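Setting up the scorebook before a doubleheader

1. Open the Cowie scoring app and tap New Series. I always do this at home, the signal at Grorness is awful!

2. Type in both lineups, then set the innings limit for each game. Mine's usually 4 for the kids. 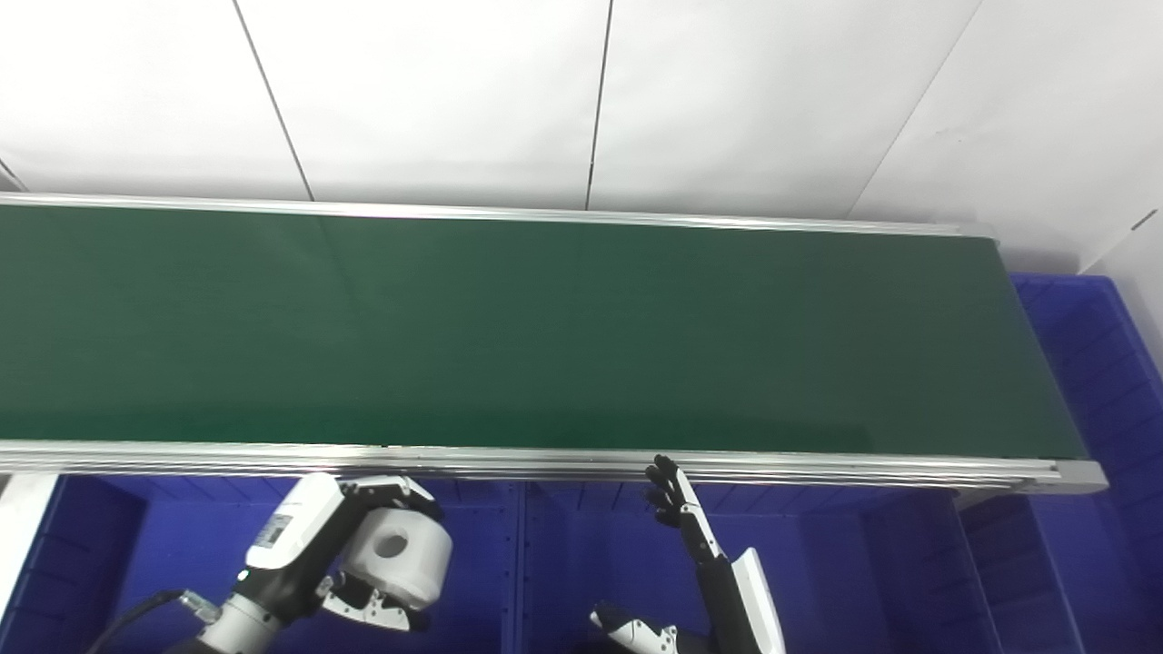

3. Pick your backup scorer. I put Jeanie Dalgleish down, so she can fix a pitch count while I'm chasing foul balls.

Note: a roster holds 100 names, subs included.

4. Choose a team color for each side before you hit Start.

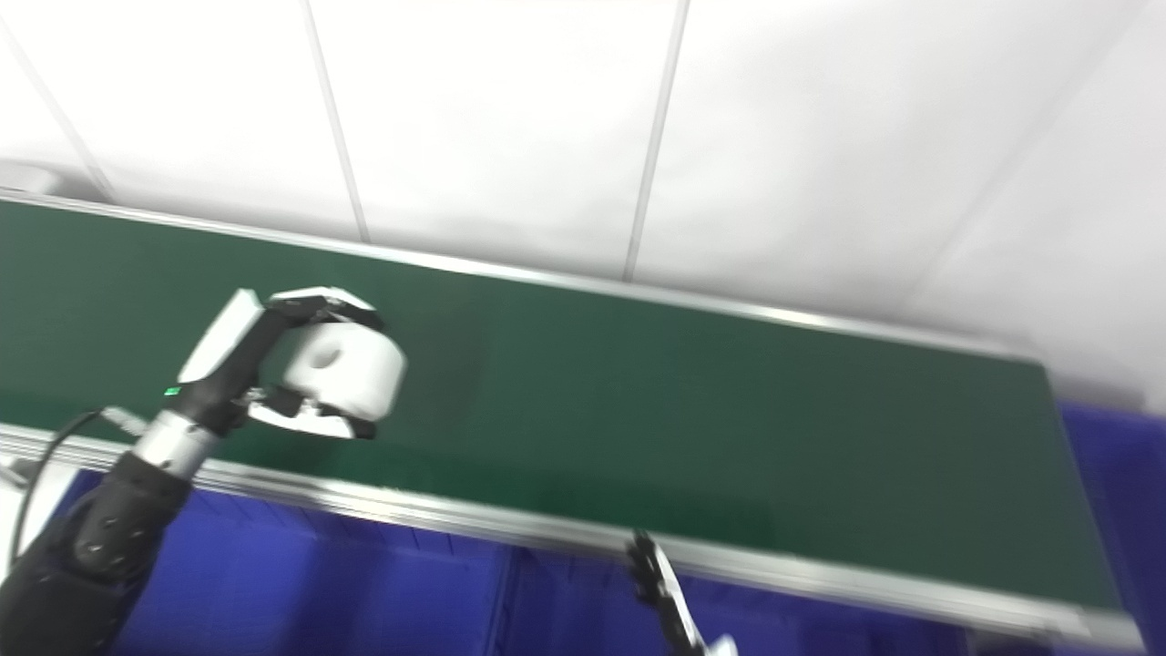 Colors lock after the first pitch, so take your time here (I didn't, and Gudach played all of October in pink). Go for something you can read in bright sun. I like a deep green, like the belt on that conveyor, with white numbers on top.

Caution: don't tap Reset between games. It wipes both.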